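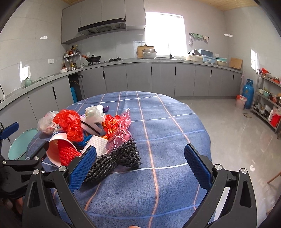

A round table, a plaid cloth and one big muddle, ready for sorting.

Why does stuff get into a tangle? I love this question! Look at the dark rope, twisted up in a thick loop. Rope is bendy, so every time it gets moved, a loose end can slip through a loop. Do that enough times and you have a knot – and you never even tried to make one.

Bags are different. A plastic bag is very thin and light, so when you crumple it, air gets trapped in all the folds. Squash the air out and the bag gets much smaller.

The sponge is full of air too, in lots of little holes. Press one flat at home and let go. It pops right back up!

When I sort a pile like this, I start with the bags, then do the ropes last. I give myself 20 minutes, with music on.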